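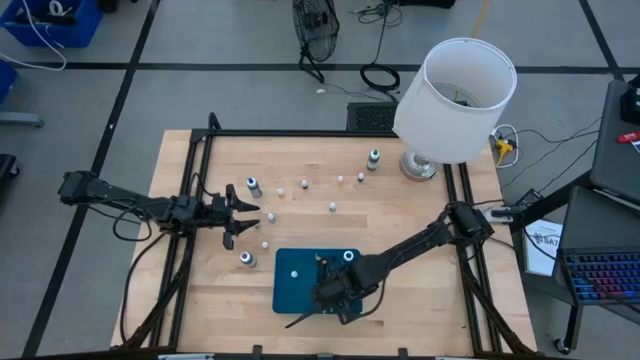
2 min read · 3,062 views

Butcher block: oil or hard finish? Going in circles here

dpagano
Posted 3 Jul 2022
Redoing the kitchen counters before August. Butcher block is ordered, the light stuff, no stain. Now I cant decide on a finish. Wife wants bare looking wood. I want to never think about it again. Kids, dog, one of them spills juice daily (not the dog). Oil? Poly? Whats everybody using?

kettle_lacey
Mineral oil. Done. Had mine six years, it still looks good. Scratch it, sand it, oil it, move on.

G. Kassab
Oil is fine if you keep up with it. Most people don't. Month three they forget, then there's a black ring by the faucet and they're on here asking how to get it out. Hardwax oil, two thin coats. THIN. Wipe off everything you can.

kettle_lacey
Black ring is from leaving stuff sitting wet. Not the oil's fault.

G. Kassab
He just said juice daily.

Whitlock M
Poly on the counters here, satin. No regrets, but I never cut on it. One knife slip and water gets under the film, then it peels and you're sanding the whole run. If you're a cut-right-on-the-counter family dont do it.

dpagano
We are definitely that family. So poly is out I guess. Georges what about the undersides?

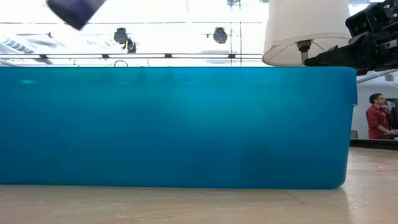

G. Kassab
Yes do the undersides. Same number of coats as the top or it'll cup on you. Ends too, end grain drinks the stuff. And let the boards sit in the house a week before you cut anything. Guy I did a job for in Wendstead skipped that and had a gap at the wall you could drop a pencil in.

carolw
Disagree on hardwax. Paid $99 for a can, had white spots under the toaster inside a year. Went back to plain oil and wax. Cheaper and it smells better.

G. Kassab
How long did you let it cure?

carolw
Couple days? Whatever the can said.

G. Kassab
Mine takes weeks to get fully hard. Could be your spots right there. Could be the toaster.

carolw
Or it could be the product lol

Whitlock M
Test it on the sink cutout. Half oil, half hardwax, leave a wet glass on it overnight. And lay the oily rags flat outside to dry, don't ball them up. They can catch fire.

dpagano
Ok good idea on the cutout. Doing both this weekend, will post back. Wife is already voting oil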